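Zwei Greifer, ein rotes Kissen und viel zu viel Kaffee

Donnerstag, 22. August 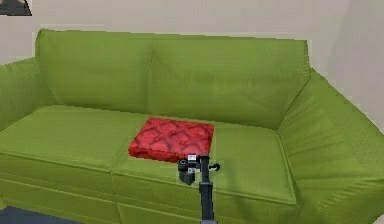

Gaëtan Fleury schrieb mir gleich am Morgen, ich solle mit weichen Gegenständen bloß vorsichtig sein, in der Simulation komme einem der Stoff immer viel braver vor als später im Labor. Recht hat er natürlich, und trotzdem wollte ich es jetzt endlich wissen - die Frage liegt seit Wochen bei mir herum.

Also, verglichen habe ich den kleinen Greifer von Linemis mit dem von Barbier, beide am selben simulierten Arm, beide vor dem grünen Sofa, und beide sollten das rote Kissen von der Sitzfläche nehmen. Pro Greifer habe ich 800 Versuche laufen lassen (über Nacht, mein Rechner ist ja nicht mehr der jüngste!), und dann saß ich mit der ersten Kanne Kaffee vor den Protokollen und habe mich gefreut wie ein Kind.

Der Barbier packt ordentlich zu, verkantet sich aber gern, wenn er zu tief auf den Sitz kommt. Beim Linemis stört mich eher der Regler: Mit den Werkseinstellungen zittert er kurz vor dem Kontakt, und erst als ich die Schließzeit auf rund 325 Millisekunden gestellt hatte, wurde es ruhiger. Ilham Ezzat meinte, ich solle es einmal mit dem Controller von Toltlow probieren, den sie in Herberg schon länger benutzt - das mache ich ganz bestimmt, sobald ich die Schnittstelle verstanden habe.

Bis Oktober möchte ich außerdem die Kameraposition durchspielen, ein wenig höher und etwas weiter seitlich. Wer von euch Erfahrung mit Kissen, Decken oder ähnlich nachgiebigen Sachen hat, der schreibe mir bitte, ich antworte wirklich jedem, auch wenn es manchmal ein paar Tage dauert.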